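# About Candine

Candine builds handheld grippers and the software that turns their recordings into training data for robot arms. The company was started by Halina Olszewski and Sandro Sanna and employs 11 people. Hardware, calibration and data review are done on one floor.

Our current gripper, the Itetti, uses soft fingers and is held by an operator during recording. Every unit is calibrated before release, and a unit that drifts out of tolerance goes back to the bench.

## Open day

The workroom opens to visitors each April. The program runs from 10 a.m. and consists of a short talk by Serena Marchetti, a demonstration with the handheld grippers, and time at the desks with the review team. Groups are kept small – the demonstration needs clear floor space.
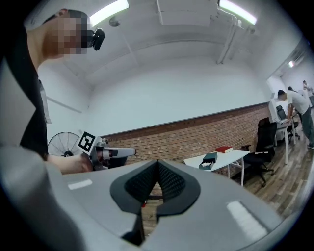 *Handheld grippers in use in the workroom. The square checkered marker is mounted on the end of the gripper.*

Visitors may handle a gripper after the talk. A typical practice task is moving a small object between two trays. Practice recordings are deleted at the end of the day and are not added to the Gustham set, our main library, now at 2000 reviewed sessions.

Schools and engineering teams can request a separate visit through Nusrat Naqvi. Questions on data formats go to Gisela Kettler.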